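Faith & Everyday Life

I have a confession – I am a terrible waiter. Not the restaurant kind (I was pretty good at that for one summer!). I mean the sitting-still, trusting-God-with-the-clock kind.

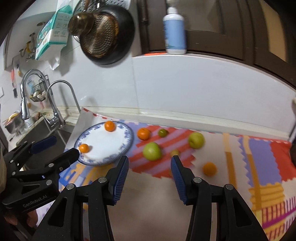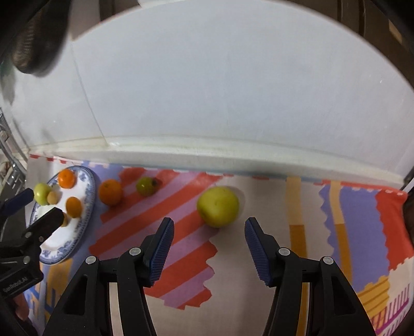
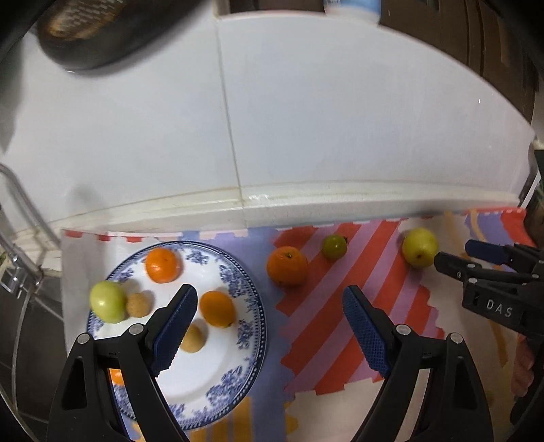 Fruit and a plate on the patterned cloth.

Last October I was riding the slow train from Rorkau to Brendonow for a women's retreat, and we stopped in a field. Just stopped. The conductor said 20 minutes, and I believed him, bless my heart. By the time we moved again I had eaten both my sandwiches, reorganized my purse and written a very stern email in my head to the entire railroad.

Across the aisle sat a lady with a Bible so worn the cover was taped on. She had 14 stops still to go, all the way to Urkberg, and she was humming. Humming! I asked how she stayed so calm and she said, "Well, honey, I've already prayed about it."

I had prayed too – mostly for the train to hurry up.

I got to the retreat after supper, and they'd saved me a bowl of soup. "Wait on the Lord" was printed on the program, right there on page 2. I laughed so hard I had to put my spoon down.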